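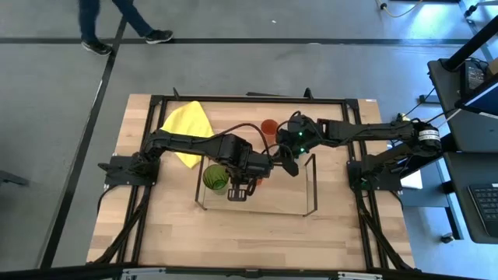 Chapter 4
Planning an Equipment Purchase

The price on a quote is the number most first-time buyers remember, and it is often less than half of what they end up spending. This chapter covers the rest: mounting, floor space, cabling, spare parts, training, and the hours a cell sits idle while someone learns to run it.

We will follow one buyer through the whole chapter. Trindthorpe is a small contract kitchenware handler with 16 employees. Its operations lead, Kristýna Polák, was asked to plan a bench cell with two arms that could load cups and glasses into racks. She had quotes from two suppliers, Dirketti and Issahaku, and a request from her manager to have a budget ready by December.

Her first draft had 4 lines: arms, grippers, shipping, tax. By the time it was approved it had many more. The table had to be stiff enough to carry both arm bases. Cables needed a route that would not snag at full reach. A desk with a monitor and keyboard had to stand close enough for the operator to see the work, and walkways had to be marked. None of this appeared on either quote.

Before reading on, you should know three terms. Capital cost is what you pay to own the equipment. Integration cost is what you pay to make it do your job in your building. Operating cost is everything after that, including power, wear parts, and labor. We use a service life of 5 years in all worked problems unless the text says otherwise.

Section 4.1 starts with the task list, which should be written before any supplier is called. Bring a tape measure to this one.

Comments

tjurco: The service life should be stated again in 4.3. My students miss it here. Tatiana Jurčo

benchside: We bought through Flotside and integration came in higher than the arms. Wish I'd read this chapter first.

K. M.: Is there a blank budget sheet to go with 4.1?

benchside: Back of the book, after the index.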